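# Processor swap cell, Vivham site: maintenance FAQ

Applies to cell 2 only. Last revised 19 September 2023.

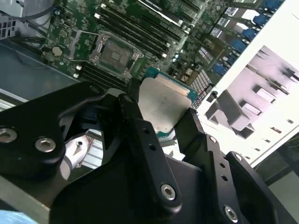
*Processor held between the finger tips, socket open, load lever pointing to the upper left.*

## Gripper

**Which screws are checked at the weekly inspection?**

All the large hex-socket screws on the finger plate, the central linkage arm and the finger assembly, and the small silver screws on the upper part of the finger assembly. Use the torque driver kept in the cell drawer, not a plain hex key. Torque values are on the Plovholm data card. If a screw turns before the driver clicks, remove it, clean the thread, apply fresh low-strength thread lock and refit.

**There are empty holes in the linkage arm. Is something missing?**

No. The open holes in the linkage arm and along the finger assembly are left unused in this build. Do not fit screws in them. A screw head in the linkage arm can foul the finger plate when the gripper closes fully.

**How do I clean the finger tips?**

Lint-free wipe and isopropyl alcohol, gripper open, air off. Wipe towards the tip. Thermal paste left on the tips will transfer to the edge of the next processor, and the part then sits slightly skewed in the grip. Do not use abrasive pads on the black finish.

**When are the tips replaced?**

At every January service, or earlier if the gauge block slips in the pull test. Always replace both tips, then repeat the grip centre routine.

**What grip force should be set?**

Leave it at 37 on the controller scale. The scale has no units and does not carry over between grippers. A lower setting lets the processor rotate when the wrist tilts. A higher one risks bending the substrate where it extends past the lid.

## Camera

**Does the wrist camera need recalibrating after gripper work?**

Yes, if any of the following was done:

- the gripper was taken off the wrist flange
- a tip or finger plate was changed
- the camera bracket screw was loosened for any purpose

Cleaning alone does not require it. Run `CAL WRIST` from the service menu with the target plate on the locating pins. The routine takes several passes and must not be interrupted.

**The socket is found but the processor is not. What should I check?**

Lighting first. The lid is a brushed metal surface and gives very different readings depending on its tilt. Check that the cell lamps are all lit and that nobody has moved the side diffuser. Smudges on the lid are tolerated by the vision program. A thick paste film is not – clean the part and present it again.

**What does fault 829 mean?**

The vision program cannot confirm that the socket is open. The usual causes, in the order they should be checked:

1. The retention frame is not fully lifted.
2. The load lever has dropped back over the socket.
3. A cable is lying across the search area.
4. The lens is dirty.

Correct the cause by hand with the cell in service mode, then press Retry. Do not use Skip. Skip passes the board on to placement without a check.

## Chassis and fixture

**How should the chassis be seated?**

Push it against both rear stops, then close the side clamps. The chassis floor should lie flat on the fixture pads with no rocking. If it rocks, look for a loose screw or a cable tie underneath.

**Do the memory modules have to be removed first?**

Only in the banks next to the socket being worked on. With modules fitted there, the finger plate does not have enough clearance on the way down. The cell will not detect this by itself. The job sheet has a tick box for it and the operator signs for the box.

**Where should loose cables go?**

Tie them back towards the vent panel, clear of the approach path. Cables that run close to the coin cell may stay in place if they lie flat on the board.

**Can the air shroud stay in?**

Depends on the chassis. The approved list is kept on the Grandlow share under Fixtures. If the model is not listed, take the shroud out.

## Placement

**How is the processor orientation checked?**

The program compares the notches on the substrate edge with the stored model before it lowers the part. After a change of processor type, do the first placement in step mode and check the notches by eye before the final descent.

**The robot stopped with a processor in the grip. How do I recover it?**

Do not release the gripper. Over an open socket, a dropped part will bend pins.

1. Put the cell in service mode.
2. Jog straight up, in tool coordinates, until the wrist is clear of the memory slots.
3. Jog sideways to the tray position.
4. Lower to the tray and open the gripper at slow speed.
5. Inspect the socket with the hand lens before restarting.

If air pressure has been lost, the gripper holds on its spring. Support the part with a gloved hand and an empty tray before the air is restored. The gripper can twitch as pressure returns.

**What should I do about bent pins?**

Close the socket, fit the cover and send the board to the Orbán bench. Pins are not straightened in the cell.

**What speed is used after a repair?**

Run the first full cycle at 70 per cent with an empty board and the dummy processor. If the placement log shows no correction warnings, return to normal speed. If there is a warning, repeat `CAL WRIST` before trying again. Two failed attempts in a row means the wrist flange has to be checked – lock the cell out and raise a service ticket.

**Are gloves required?**

Yes, antistatic, plus a wrist strap clipped to the fixture earth point. The strap comes off before the guard is closed.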